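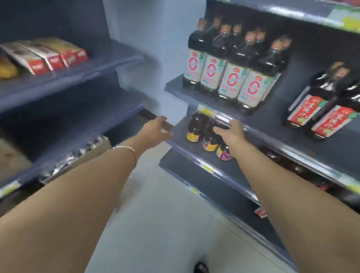
How long does soy sauce keep once the bottle is open?

Six months in a cupboard is a fair working limit for a naturally brewed sauce, and longer in a refrigerator. The salt stops most spoilage. What goes first is the aroma.

Farah Lumenta has been measuring that loss for 10 years at Bremov, a small food testing laboratory that takes in work from importers and restaurant suppliers. Her last storage trial covered 85 opened samples and ended in December.

"Color is the easiest thing to track," she says. "The sauce darkens as oxygen gets in. Sugars and amino acids keep reacting, and the top notes flatten out. People describe it as stale or slightly burnt."

Each sample was poured down to half volume, recapped and held at one of two temperatures. The lab logged 1,310 readings for color, pH and total nitrogen. Total nitrogen barely moved. Lumenta had expected this, as it reflects the protein broken down during brewing and has little to do with storage.
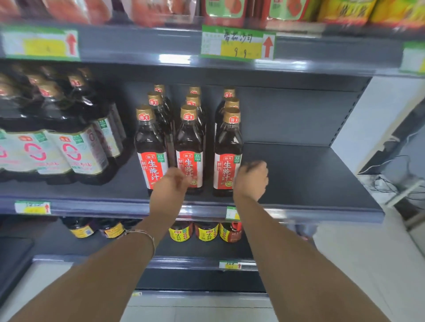
She is less patient with the terms used on labels. Light and dark, she points out, describe two products with different jobs — the first for salt, the second mostly for color — and neither word refers to calories or sodium. Dark sauce is often aged longer and may contain caramel or molasses. "If a recipe says dark and you put in the same amount of light, the dish will be too salty and too pale."

On reduced-sodium versions she is specific. Many are brewed in the normal way and then have part of the salt removed. "Treat those as a refrigerated product after opening. You have taken away some of the preservative."

Her colleague Azlan Hidayat handles the tasting panel, which works from warm, diluted samples in covered glasses. Panelists noticed the change in aroma before the color meter showed much of anything in the refrigerated set. Lumenta wants to repeat that part with smaller bottles, and with the headspace measured at every pour.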